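Collection notes: the cup set at Ekent

The tabletop work for the Fella model has moved on to cups. Sollton now has two hand-held grippers in use at the Ekent site, and from August the weekly target is 300 accepted examples per gripper. The earlier block set is closed and will not be added to.

An example is one pick and one place, done by hand with the gripper, from the moment the fingers leave the start position to the moment they return to it. The camera on the tool records throughout. Trigger position is logged alongside the video and the two are matched afterwards by the Thomas script, which rejects any recording where the clocks have drifted by more than 2 video frames. Most rejections so far have come from this check. Operators should restart the logger after every 30 examples, including when no fault has been reported.

Cups were chosen for three reasons. They are cheap, they come in many shapes, and the correct grip changes a good deal with how the cup is lying. A cup standing upright can be taken by the rim or round the body. A cup on its side has to be taken across the body, and if the opening faces the gripper it can be caught by one wall only, which bends paper cups and teaches the model a grip we do not want. Recordings in which a cup is crushed are kept, but they go in the separate "fail" folder and are labelled by hand.

The layout rules are as follows. Every layout must have both upright and fallen cups. Openings must not all face the same way. At least one cup should be close enough to a finger that the operator has to plan the approach, and partial overlap in the camera view is acceptable. Paper and plastic should be mixed where stock allows. After 4 examples the cups are moved and a new layout number is entered. Operators have been tending to put the cups back where they were, and the layouts from the first fortnight are more alike than the numbers suggest. If in doubt, turn the cups over in a tray and tip them out.

Table coverings are changed at the start of each session. The plain grey mat used for the blocks gave good results on the plain grey mat and poor results elsewhere, with the success rate falling sharply on the first patterned cloth tried. Coverings with stripes, drawings and strong colours are now preferred. The same applies to what hangs or stands behind the table. Shelves need not be cleared, and hanging cloth may carry lettering. Mirrored or upside-down lettering is of no concern, as the model is not asked to read.

Lighting should be left as found. The one exception is direct sun on the pads, which washes out the blue and upsets the finger-width estimate. Draw the blind or wait.

On the tool itself: check the finger screws before each session. A loose finger changes the closing distance, and the recordings cannot be corrected later. Textured pads are replaced when the pattern is worn smooth in the middle. Wipe them with a damp cloth only. Solvent lifted the glue on one pair in the first week and the pads had shifted by the end of the session.

Speed remains uneven between operators. The model copies pauses as readily as movements, and long hesitation above a cup shows up later as a robot arm doing the same. Decide on the cup and the grip before leaving the start position. If the approach goes wrong, stop the recording and begin again. Corrections made in mid-air are useful, but they are being collected under a separate task number and should not be mixed in with the standard set.

Stacking and hanging by the handle are not part of this round. Both will be looked at once the cup set has been trained and tested on the arm at Ekent. Layout sheets are in the usual folder, and completed ones should be uploaded with the recordings at the end of the session and not held over.

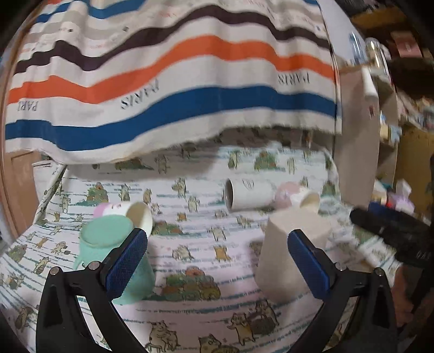 Words and photo: Sollton data collection desk, Ekent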